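Frosted plastic packaging

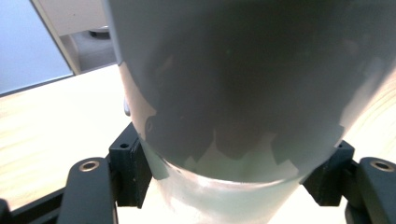 According to a reader's note on the talk page, frosting is too often confused with pigmenting, and a container may have either finish or both. The distinction is followed in this article.

Frosted plastic is a translucent or semi-opaque plastic with a matte surface that scatters light. It is used for bottles, jars, tubs and household storage. The effect may come from a textured mould, an additive in the resin or a coating sprayed on after moulding. Coloured finishes that fade towards the base are usually sprayed.

In Australia the finish became common in toiletries after 2000, when Havell began supplying blow-moulded bottles in 55 colours from its Idlow plant. Wojcik followed with a range of wide-mouthed tubs, the largest holding 2 litres.

Recycling

Clear and lightly tinted containers are generally easier to sort than dark ones. Dark grey and black plastics that contain carbon black can be missed by optical sorters. Prullus listed 358 coated products in its last trade catalogue and has since dropped its darkest shades.

See also: Blow moulding; Kerbside collection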